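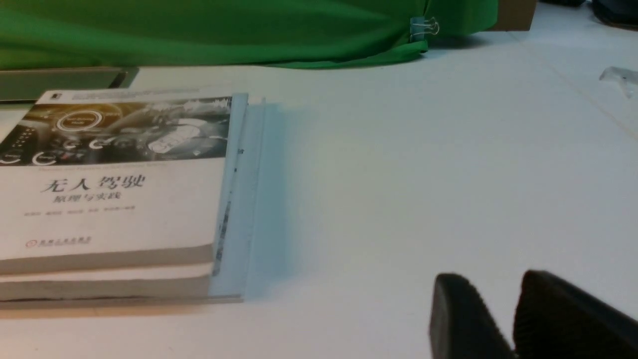
According to Ngân Đỗ, in a comment on the first build log, the Grolla arm was "a gripper first and an arm second, and it should have been costed that way." The remark is often repeated by other builders and is a fair summary of how the project went.

Grolla is a home-built tabletop robot arm, designed for picking up and shelving books. Started in a spare bedroom, moved in April to the Kurtuluş shared workshop, where most of the later work was done. Plans are free. No kit is sold.

Design

Five joints plus a two-finger gripper. Fingers have black ribbed pads for grip, and a small camera sits close behind them looking forward. Earlier pads were smooth and slid off glossy covers. Rated load is 450 grams, enough for most paperbacks, not for a hardcover dictionary. Reach is short. The base is clamped to the table, and builders who skipped the clamp reported the whole thing walking backward under load.

Joint motors run off a driver board called Trasetti, drawn up by the same group. Control software is Windetti, which began as a script for a plotter and still has plotter commands in it. Documentation for both is patchy and in places out of date.

Test setup

White table, green cloth hung behind and held with binder clips. Books used for testing include a Chinese paperback on driverless cars, 无人驾驶 (subtitle 原理与实践, "principles and practice"), usually stacked on another paperback. White covers on a white table are hard for the camera to seperate, so the stack counts as one of the harder tests. Clear and tinted plastic sheets are harder still, edges get lost.

The standard run is 300 picks with no hand resets. Results are posted as a plain text file, failures included.

Cost

The parts list came to 2,590 lira short of the first budget, mostly because the second camera was dropped. Builders outside the workshop have reported higher totals, shipping being the main part.

Known problems

Wrist cable rubs at full rotation. Gripper closes too hard after a restart untill it is homed again. Thin books stacked square are sometimes lifted as a pair. A softer closing routine is in the Windetti test branch, not merged yet.

See also

Trasetti board
Windetti
Kurtuluş workshop projects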